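Progress report, second period: Student Robotics Project at Maddocks
Submitted to the Skatier small grants program

1. Where we are now

The project is in its second period and the main work goes forward as planned, with one delay that I describe in section 3. The team has 6 students, all in their last two years of school. They meet after lessons until 5:30 p.m. in the technical room. In the first period they learned to move the arm by hand control. Now they write their own programs, and the arm follows them without a person at the controls.

The students gave the robot the name Iva. They use this name also in the code and in the notebooks, so I will use it here too.

2. What was done

The task for this year is to bring the gripper close to a printed test panel, stop at a set point and go back without touching the parts that stick out. Until the end of February the students repeated this motion 143 times and wrote every result in the log. In March they changed the approach angle - the old one was too flat - and they started the log again from zero, which was their own decision.

The younger students also prepared the drawings for new panel parts. Printing took more evenings than we expected, and two parts had to be drawn again, as the walls were too thin.

3. Delay

The replacement cable from Fodar was ordered in January and came in the middle of March. During this time the students could run the arm only at low speed. We used these weeks for the safety rules and for the written part of the competition, but the speed tests are now behind the plan.

4. Work on the panel

The approach from below is the most difficult of all the positions. The finger must come up near the panel, and the space between the printed boxes is small. The students set this position in small steps and save each step before they try the next one.

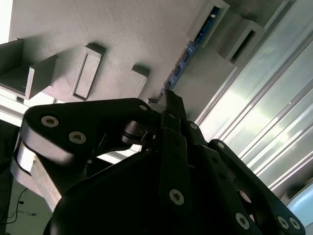 Will the team be ready for the regional competition in May?
We expect to enter with the slow program, which is complete, and to decide on the fast one at the end of April.

5. Money

From the grant we have spent 3452 dollars. The largest part went to the arm controller and the cable, and the rest to printing material, bolts and travel to the first workshop. The receipts are in the attached folder. We do not ask for a change of the budget, but we would like to move the unused travel money to spare parts, if this is allowed.

6. Next steps

In April the students will finish the speed tests and write the competition text in its final form. I will send the new log together with the next report.

Project teacher, Maddocks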